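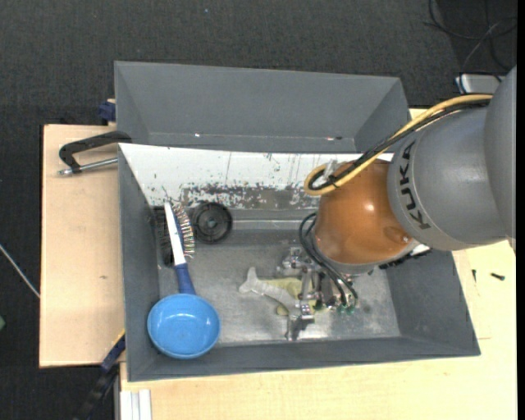 COMPANY NEWS | HOUSEHOLD AND REUSE

Baert opens second Gatima sorting point for small household goods

TRIVHOLM, July – Baert, the company behind the Gatima reuse shops, opens on Wednesday a second sorting point for small household goods in Trivholm. Residents can bring there the things which are often too small for a normal collection: kitchen tools, brushes, combs, plastic toys and other loose objects from drawers and bathroom shelves.

The new sorting point has a floor of 737 square meters and is located next to the Tondent warehouse, with its own entrance on the street side. It will be open from 11 in the morning. Baert expects to receive 3000 kilograms of small goods per month when the service is fully running.

Small goods come to the company mostly in mixed boxes. A hairbrush can lie beside a ladle, and a toy fish can be in the same bin as both of them. Until now such boxes were sorted only at the first location, where the shelves for kitchen and toys were full during most of the spring.

"People clean out one drawer and they put everything in one bag, and we find this completely normal," says Veerle Peeters, manager of household goods at Baert. "We do not ask them to separate at home. A blue soup ladle and a blue brush may look like one family, but for us they go to two different shelves, and this work we prefer to do ourselves."

Goods are divided into kitchen, personal care, toys and remaining items. Kitchen tools and plastic toys are washed and checked for cracks before they go to the Gatima shops. Used hairbrushes and combs are not sold again. They are taken apart where possible, and the plastic and the metal are offered to recycling companies in the region.

Residents may bring up to 60 liters per visit, free of charge. Knives, glass, batteries and toys with electronics are not accepted at this sorting point. Boxes and bags can be taken home again after emptying.

"In Trivholm we had many questions about toys especially," says Ward De Graaf, who is responsible for the new location. "Parents have bath toys and sandbox toys in good condition, and they did not know where to go with them. Now they can come to us by bicycle also, there is a parking for it directly at the door."

The first goods from the new location will be in the Gatima shops two weeks after the opening.

Press contact: Veerle Peeters, household goods, Baert, Trivholm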